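在廷波特看人叠衣服：Tinport 开放日小记

二月里跟着 Marisol Cárdenas 去了一趟 Tinport，参加他们的开放日。本来只打算待一个上午，结果一直看到下午四点多，连午饭都是站着吃的（一个冷三明治，味道居然还不错）。回来之后好几位朋友问我到底看了些什么，干脆写下来，省得一遍一遍地讲，也算给自己留个纪念。

接待我们的是 Sherif Kabbaj，说话很快，走路更快，我们 15 个访客在后面一路小跑。他先带大家在一楼喝咖啡，讲了讲他们和 Fuentealba 合作的项目，名字叫 Bruteo，目标说起来很家常：让机器学会收拾卧室里的衣物。要学就得有例子，而例子要靠人拿着手持夹爪，在真正有人住的屋子里一件一件地做出来。Sherif 说他们起初也在工作台上录过，台面平平整整，衣服也是新的，录出来的东西漂亮是漂亮，可是换到床上就不大管用了。

所以咖啡喝完，我们就分成小组去看卧室里的采集。我这一组运气好，跟的是 Asmaa Badawi，她脾气特别好，问什么都答。那天练的是一件白色长袖，床单是蓝底的，印着黄色笑脸和大大的字母 H，旁边还堆着绿色和粉色的毛绒毯子，看着就暖和，我差点想坐下去！她教我们看夹爪的指尖：蓝色软垫要把布料收成一道褶再夹住，夹得太浅会滑，夹得太深又会把底下的床单一起带起来。

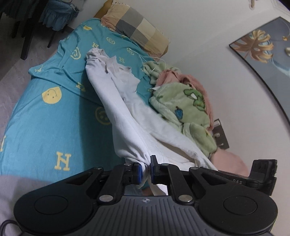
轮到我自己上手

说来惭愧，我在家叠了几十年衣服，拿起夹爪却像个刚学用筷子的孩子。平时我们叠衣服，两只手十根指头都在帮忙，这边捋一下，那边抻一下，自己根本意识不到。换成两根指头的夹爪，每一个小动作都得想清楚：从哪里下手，往哪边提，什么时候松开。我第一次夹了个空，第二次夹住了袖口，一提，整件衣服拧成了一团，旁边的 Renji Yoshida 笑得眼镜都歪了。

Asmaa 倒是不急，她说这样的也留着。我问失败的录像还有什么用，她解释说，他们会在记录里标上“未完成”，和顺利的那些分开放，后面做训练的人自己决定怎么用。她最怕的反而是另一种情况：操作的人太熟练，每次都从同一个位置夹、用同一个角度提，录上几百段，其实和录一段差不多。所以每录完一段，都要把衣服重新抖乱，换个方向扔回床上，人也最好换一换站的位置。

还有一个细节我很喜欢。他们要求动作前后都稍微停一停，别急着下手，也别一松开就走。她演示了一遍，从衣服中间提起一个小尖，慢慢来，一点儿也不赶。

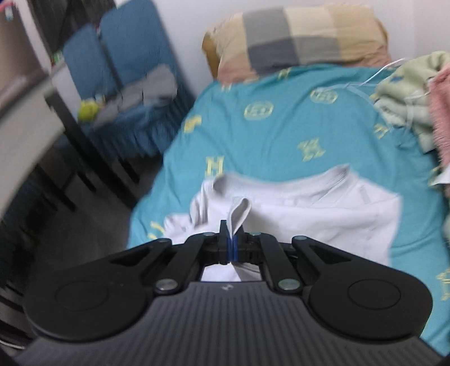

白衣服其实是比较难的一种，这是 Hatem Hegazy 后来在楼下跟我们讲的。他负责检查录像，每天对着屏幕看，看得最多的就是布。深色衣服褶子不明显，白衣服光线一强又容易糊成一片，领口和缝线都不好找。他给我们看了一张手写的登记表，到开放日那天早上，衣物这一类通过检查的已经有 966 段。我听了觉得好多，他却摇摇头，说种类还是太少，长袖多，裤子少，带拉链的更少。

有位访客问，为什么不把床收拾干净再录呢？Hatem 反问她：您家里的床每天都是干净的吗？大家都笑了，我也笑，心里想的是自己出门前那堆没叠的毛衣。

下午还有一场 Zumlow 的介绍，讲的是怎么把长录像切成小段，说实话我听得半懂不懂，中间还溜出去续了一杯咖啡。不过最后的问答很热闹，有人关心在住户家里录像的隐私问题，Sherif 答得挺认真，说开录之前会和住户一间一间地商量，哪些东西要收起来，哪些角落不进镜头，住户事后想撤回也可以。

要是您也想去，提两点小建议：穿双舒服的鞋，楼里没有电梯；上手体验每组只有 10 分钟，想多试几次就早点去排队，我们那组排到后面，Marisol 只来得及夹了 2 次。她到现在还念叨着要再去一回，我已经答应陪她了。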